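Strawberries on a plate – how many, how piled, and does the cloth matter
Forum » Kitchen & Table » Serving and Presentation

ramesh_dhillon
Posts: 200

Quick one, on my break so excuse typing. Doing the table for our open afternoon in June, tea and fruit, nothing posh. One small square table, flowery cloth, one round white plate of strawberries near the front. Been trying it out and can't decide how full the plate should be. Four in the first one, five in the second. Leaves left on.

Also not sure about the cloth. Pink and white-ish, checks, big flower on it. My sister says busy. I say cheerful.

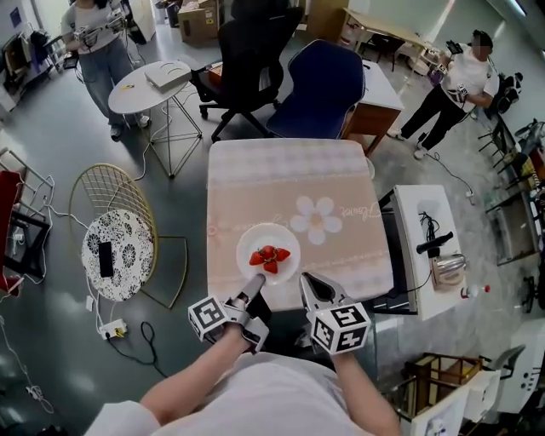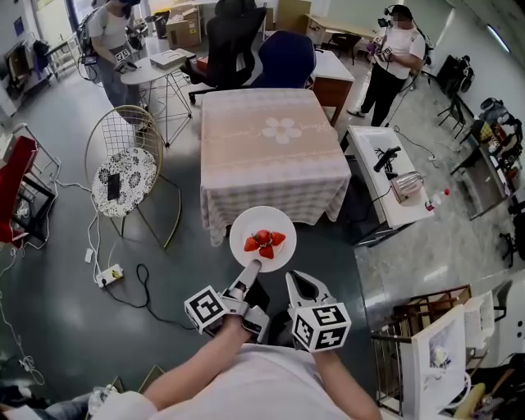 Sunita C
Four looks mean. Sorry! If someone comes in and sees four strawberries they think the rest have gone and they won't take one. Put a proper heap out or don't bother. Fruit wants to look like there's more coming.

ognjen_h
Disagree with Sunita. Small plate, small heap, top it up from a bowl in the fridge. A heap in a warm room goes soft underneath and you end up with a pink puddle and everybody picking off the top. Did a christening once with a mountain of them, threw half away. Small lots every time.

Sunita C
Well who is topping it up? He'll be talking to people. You always end up with an empty plate and a sad leaf on it.

ramesh_dhillon
Fair, that will be me and I will forget. Savita might do it if asked nicely.

savita_s
Savita has not been asked nicely.

But yes I'll do it. And I like the leaves all meeting in the middle, points facing out. Looks like you meant it. The pile in the second one is more what you'd get at home, tip them out and done. Depends what you want. Also the lettering on the cloth is upside down in the first one so turn the cloth before people arrive, or stand the plate on it.

ramesh_dhillon
Turning the cloth, yes. Plate over the writing never occured to me.

amnuay.n
Cloth question. I would keep it. Red on white plate on pink is fine, the white plate does the job of seperating them. What wouldn't work is a pink plate. What is it made of? If wipe-clean then no worries, if cotton then strawberry juice will get you, and it sets if you leave it overnight. Cold water straight away, never hot.

ramesh_dhillon
No idea what it's made of, it came folded up from my sister's. Will do the water drop test.

ognjen_h
Cold water then a bit of white vinegar. Sunita will say lemon.

Sunita C
Lemon. It smells nicer and it works just as well. Vinegar on a tablecloth and then you serve tea on it, no thank you.

ognjen_h
You rinse it!!

savita_s
Can we not do vinegar v lemon again, there's a thread for it with 1000 posts in and half of them are you two.

Back to the table. Ramesh is the plate staying near the front edge? I'd bring it to the middle. Sleeves. Somebody will lean across for a napkin and that's the plate on the floor. And that floor is shiny, they'll roll.

ramesh_dhillon
Middle, noted. Napkins on the left then, cups somewhere else altogether.

amnuay.n
Kettle is on the white cabinet by the table in your second one, so do cups there. Tea one side, fruit the other, people move along and don't bunch up. Just put a tray under so you're not dripping on the cabinet. I would get the power strip and leads off the floor as well before guests, or at least up against the wall. Somebody's aunt will find them.

ramesh_dhillon
Yes they'll all be gone by then. Got a box of those Jotonex cable clips somewhere, never opened.

Sunita C
The gold chair with the round cushion is lovely by the way. Is that for sitting on or for show? I'd never get a wire chair past my husband.

ramesh_dhillon
Sitting! Comfier than it looks with the cushion on. Bit low for the table though.

ognjen_h
Would put that one out and hide the office chairs. Black office chairs round a flowery cloth looks like a meeting with fruit. Unless you need the seats.

ramesh_dhillon
Do need the seats, some of them. Might throw a cloth over the backs? Or is that worse

savita_s
Worse.

Sunita C
Much worse. Leave them, just push them back to the wall and let people fetch one.

amnuay.n
What are you buying, strawberries wise? In June you want the smaller local ones, more taste. Big ones look good on a plate but half the time they're white inside. Ours come from the farm shop out at Nurkdale, sold by the tray, and one tray does a small crowd. Don't wash till the morning. Wash them early and sit them wet and they go furry by teatime.

ramesh_dhillon
Nurkdale is a bit of a drive but ok. So unwashed, in the fridge, one layer?

amnuay.n
One layer, kitchen paper under, lid not quite shut. Take them out an hour before, cold strawberries taste of nothing.

ognjen_h
Agree with all that except the hour. Half an hour if the room is warm – see above, puddle.

Sunita C
An hour. And a little bowl for the tops! You've left leaves on so where do they go. People put them in the saucer, or in the plant pot.

ramesh_dhillon
Bowl for the tops. Good one, would have missed it.

Right so where I've got to. Cloth stays, turned round. Plate in the middle. Tea on the cabinet. Leaves on, bowl for tops. Savita topping up. Still not settled on how many. Leaning to 6 at a time and refill, sort of between you both.

Sunita C
Six is still mean.

ognjen_h
Six is perfect.

savita_s
Do a bigger plate, ten or twelve, one layer, no pile at all. Then it doesn't look mean and nothing gets squashed. I've a white Rathore one that would do, flat with a small rim. Can drop it round.

ramesh_dhillon
Yes please. Does it need to go back in the box after, or is it an everyday one

savita_s
Everyday. It's got a chip on the underside, put that side towards the wall.

amnuay.n
If it's underneath it hasn't got a side towards the wall

savita_s
You know what I mean.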